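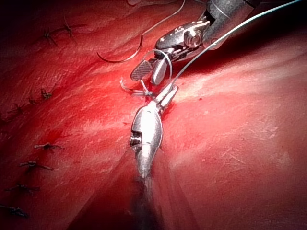 Two instruments at the suture line.

The Water Cure at Plalville

The voucher entitled the bearer to one thermal circuit, one mineral wrap of 70 minutes, and the use of a robe. Apolinar Barrera read it twice at the reception desk and signed where the clerk had put a cross.

He inspected pools for a living. The Trellia Baths had been on his list for years, always assigned to somebody else, and he had come this time as a guest, on a voucher his sister bought him in May. He had left his test kit at home. He had a single strip in his wallet, folded in its foil.

The circuit was laid out in the usual order: warm room, hot room, plunge, rest. A printed card by each door gave the temperature and the recommended stay. The card for the plunge said 19 degrees. Barrera lowered himself in to the collarbone and counted, as the card advised, and at the end of the count he was satisfied that the card was correct to within a degree.

The Treloar pool was the one people came for. According to the brochure it was fed by a spring beneath the east wing and held 2,252 gallons, turned over continuously. He sat on the underwater bench and looked for the inlet. There were 2 grilles on the far wall. He put his hand against the first and felt a steady push. He put his hand against the second and felt the same push, at the same strength, slightly warmer.

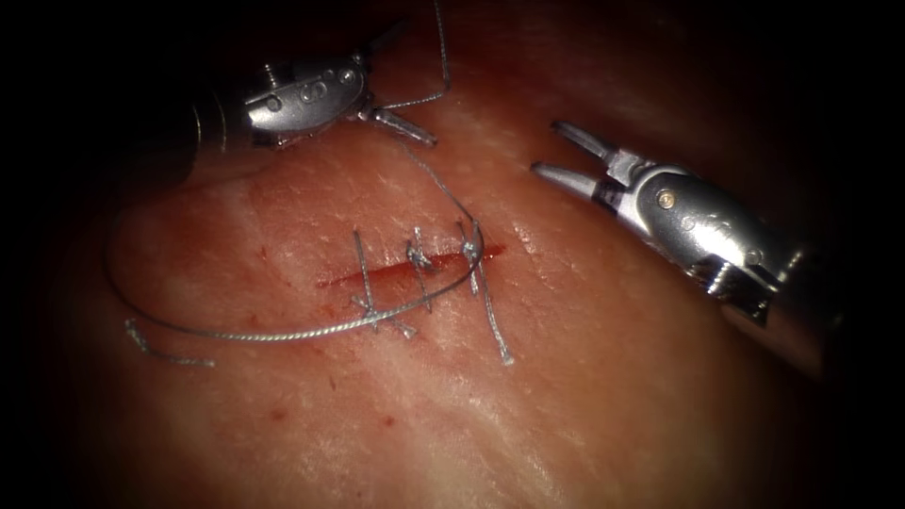

A spring does not arrive at two temperatures. He sat down again and considered this. One line would be the source and the other would be a heater return, and there was nothing improper in that. Most spas did it. The brochure did not say they didn't.

"Is everything all right with the water, sir?" the attendant asked. Her badge said Stisow, which was also the name of the soap.

"What do you dose with?"

"I'm sorry?"

"The pool. Chlorine or bromine."

"It's spring water," she said.

He nodded. The robe was on its hook, with the wallet in the left pocket - he could see the shape of it from the bench. Reading the strip would take fifteen seconds. Writing it up would take the rest of the afternoon, and he would have to declare the voucher.

"Your wrap is ready whenever you are," she said.

Barrera got out, dried his hands first, and put on the robe. He kept one hand closed over the pocket as he followed her down the corridor. At the treatment room she asked him to leave his things in the basket, and he did, all except the foil.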